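Staneo Photo Book Maker: Set-Up Guide
Section 4. Adding photos and building your first page
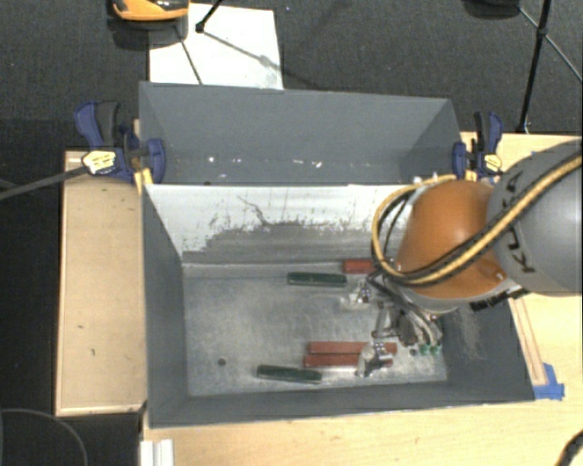
4.1 Before you start

Copy your photos to one folder on your computer. Revia albums print best from original files, so avoid pictures saved from text messages.

4.2 Import your photos

1. Open the program and click New Album.
2. Type a name for the album, such as "August at the lake."
3. Click Add Photos and choose your folder.
4. Wait for the green check mark next to the folder name.

Note: One album holds up to 187 photos. Extra photos stay in the tray and are not printed.

4.3 Build a page

1. Click a blank page.
2. Choose a layout. Layouts hold up to 9 photos.
3. Drag photos from the tray into the boxes.
4. To add a caption, click the line under a box and type.
5. Click Save Page.

Caution: Changing the layout after step 4 erases all captions on that page. Copy long captions into another document first.

4.4 Leave room for handwriting

Choose a layout marked with a pencil. On matte paper, let ink dry for 8 minutes before closing the album. Do not use gel pens on glossy paper.

For paper types and cover sizes, see Section 5.

Revised October 9, 2025, by Abla Smadi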